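Ticket 3176 — Réservation moto, traversée Osusix
Statut : résolu

Bonjour,

Je reviens vers vous pour ma réservation de novembre avec Osusix. J'avais pris 2 places moto sur le pont inférieur, et voilà que l'espace client m'affiche « véhicule léger avec remorque » ! Je n'ai pas de remorque, je n'en ai jamais eu, et je ne compte pas m'y mettre pour trois jours de balade (même si ma femme trouverait ça pratique pour les bagages).

Ce que j'ai déjà essayé : vider le cache, changer de navigateur, passer par l'appli Druver au lieu du site. Dans l'appli, la modification passe, je vois bien « moto », et dès que je recharge la page ça revient à la remorque. Avec 76 euros de supplément, forcément.

Mise à jour : j'ai supprimé la fiche véhicule enregistrée chez Marchand, l'agence où j'avais fait mon premier devis, puis j'ai tout ressaisi à la main — longueur, hauteur, immatriculation. Cette fois ça tient, même après reconnexion. Le supplément a disparu du récapitulatif. Merci pour la piste de la fiche en double, je n'y aurais pas pensé.
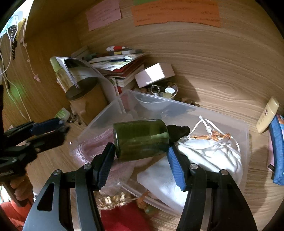

Bouteille vert foncé
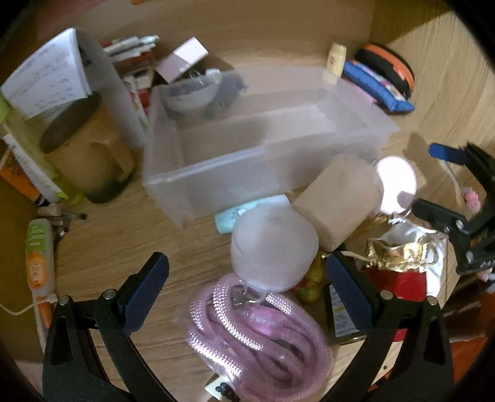

Faut-il réimprimer la carte d'embarquement après la modification ?

Il faut la réimprimer, car l'ancien code n'est plus valable, et se présenter 90 minutes avant le départ.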